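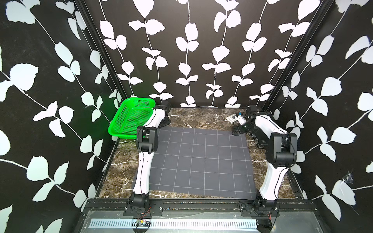 Black wallpaper with a pattern of white leaves, and a brown marble-effect surface.

Okstead District Council
Young Citizens' Pages
What is a business grant?

Some people would like to work for themselves. They may want to bake bread, mend bicycles, cut hair or sell plants. Starting a business usually costs money before it earns any. A baker must have an oven before the first loaf can be sold. Money spent at the beginning is called a start-up cost.

A person who has no savings may find start-up costs too high. The council can sometimes help by giving a grant.

Is a grant the same as a loan?

No. A loan is money that is borrowed. It must be paid back, and the borrower normally pays a little extra, called interest. A grant does not have to be paid back if the person keeps to the rules. The rules are written down in a grant agreement, which both the council and the person sign.

Where does the money come from?

Part of it comes from the taxes that people and businesses pay to the council. Another part comes from national government. This is called public money. It belongs to everyone in the district, so the council must keep careful records of how it is used.

Who may ask for a grant?

An applicant is a person who asks for something in writing. Applicants for an Okstead grant must be aged 18 or over, live in the district and have a business plan. A business plan sets out what will be sold, who is likely to buy it and how much everything will cost.

Last year the council received 2,147 applications. After checking, 1,498 of them were found to meet the rules, and 1,405 grants were paid. Of these, 445 went to people who make or sell food.

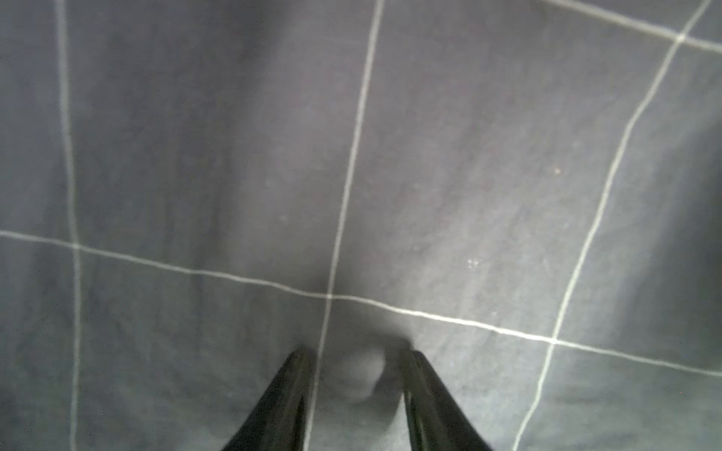 Grey floor tiles.

How does the council decide?

Each application is read by two officers, who work separately. They give it marks for the plan, the costs and the difference the money would make. If their marks are far apart, a third officer reads it as well. Applicants who are turned down receive a letter giving the reasons, and they may apply again the following July.

An example from the district

Aicha Ramadan used to buy jars of chutney from a wholesaler and sell them on Ravent market. A wholesaler sells goods in large amounts to shops and traders. She kept only a small part of the price of each jar, and wished to make the chutney herself.

Her grant paid for large pans, a set of scales and a food safety course. She now buys fruit and onions from the Mihăilă family's farm and cooks in a kitchen that she rents for two mornings a week. Her costs are lower than before. The money left over when all costs have been paid is called profit.

What happens afterwards?

People who receive a grant must keep their receipts for three years. An officer visits during the first year to see that the money has been spent as agreed. If it has been spent on something else, the council may ask for it back.

Not every new business lasts. If one closes and the rules have been followed, the grant does not have to be returned. Any large equipment may be passed on to another trader.

Words to remember

Applicant: a person who asks for something in writing.
Grant: money given for an agreed purpose.
Interest: the extra money paid on a loan.
Profit: the money left when all costs have been paid.
Start-up cost: money spent to begin a business.

Teachers may request printed copies of this page from the Okstead council offices.

Page last reviewed: August 2023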